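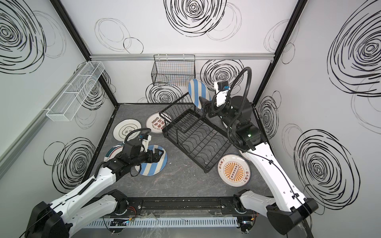 Milagros Baluyot would rather see an operator slow down than record a second take. Slow demonstrations can be sped up in processing, she said, but a hesitant grip stays in the data and the arm learns it.

Her remarks accompanied an update from Nastari on its dish-loading task, in which two arms are guided by remote control to pick plates off the floor of a small enclosure and stand them in a wire rack. The plates differ in pattern and rim color, and their positions are changed between takes.

Operators have recorded 2103 demonstrations since April. Each session is limited to 36 takes, after which the grippers are checked and the joint zero positions are reset. Takes with a dropped plate are kept in a separate set and are not used for the first round of training.

Milagros Layug, who runs the sessions, said most discarded takes involved plates gripped too far from the rim. Operators now practice on a single plate before handling overlapping ones.

Nastari plans a test of 120 unassisted trials with the trained controller. Results will be posted with the task settings.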